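Numach Historic Cup, progress report to the series backers
Sunday, April 9, 2023

Entries for the new season stand at 57, against the 131 we were told to expect in December. I doubted that figure then and I doubt it more now. The Drerkomura round has a signed track contract. Hutsuliak does not, whatever the website says. 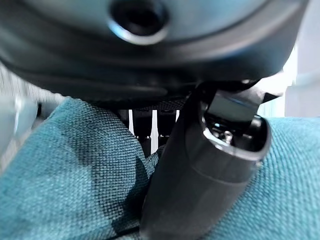
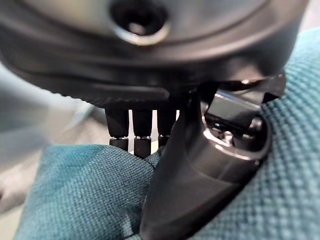
The pre-1972 class is the healthy part. The 2000 cc class is thin, and Rarar's promise to bring more cars is still only a promise — I have seen no entry forms. Tire costs are on budget so far, but we have yet to run a race.

I would hold the second payment until Hutsuliak signs.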